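3. Experimental Setup

3.1 Workcell

All trials were run in the teaching workcell built for the Uncombe student manipulation project. Two identical arms share a black mounting bar at the front of the enclosure, so that their reachable areas overlap over the middle of the tabletop. The walls are plain and light. The tabletop has a marble pattern and a gloss finish, and a perforated white basket stands in the back right corner as the drop target. Fig. 1 shows the cell with both grippers over the table, the right one holding a small piece of black fabric. 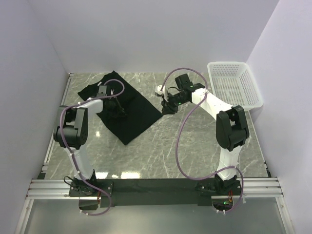
Fig. 1. Two-arm workcell with black cloth on the tabletop.

3.2 Garment Set and Observations

The project team limited the set to dark garments after a pilot run in August, in which light garments were segmented reliably by a simple threshold. Dark fabric poses a different problem. Seams and small folds return little contrast, and the black fingers merge with the cloth whenever they overlap it in the wrist view. The policy therefore receives 2 kinds of input: a fixed view of the whole table and a close view from the wrist. Joint positions are appended to the image features before the action head. No depth sensor was used.

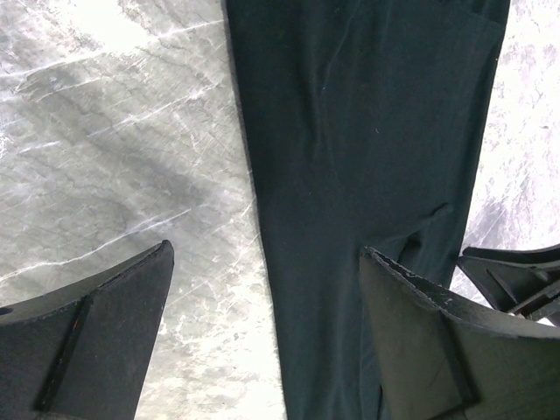
The close view was retained at full resolution, and the fixed view was downsampled before encoding. Cropping the wrist view to exclude the fingers was tested and dropped, as it also removed the part of the fabric nearest the contact point. Highlights on the glossy surface were left in the data. Students on the project labeled fold boundaries by hand in 317 wrist frames, which were used only to check the segmentation head and never for policy training.

3.3 Demonstrations

Demonstrations were recorded by 6 students using the Grellerix teleoperation package. Each operator completed a short practice block before recording. The final set contains 930 episodes, each lasting up to two minutes. An episode begins with the garment on the table and ends when the operator releases the trigger. Episodes with a dropped connection were discarded and recorded again. Fig. 2 shows the right gripper lowered onto a garment laid out flat, with the left gripper raised near the collar end.
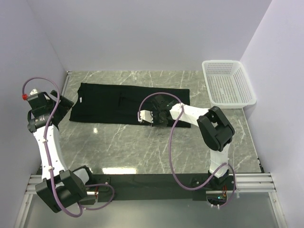 Fig. 2. Fixed view with the right gripper on the fabric.

3.4 Training

The policy was trained on the department's shared server, Erdős, with the same optimizer settings for every run. Episodes were split by operator, so that no operator appears in both the training and the validation data. Actions are predicted in chunks and executed without temporal smoothing.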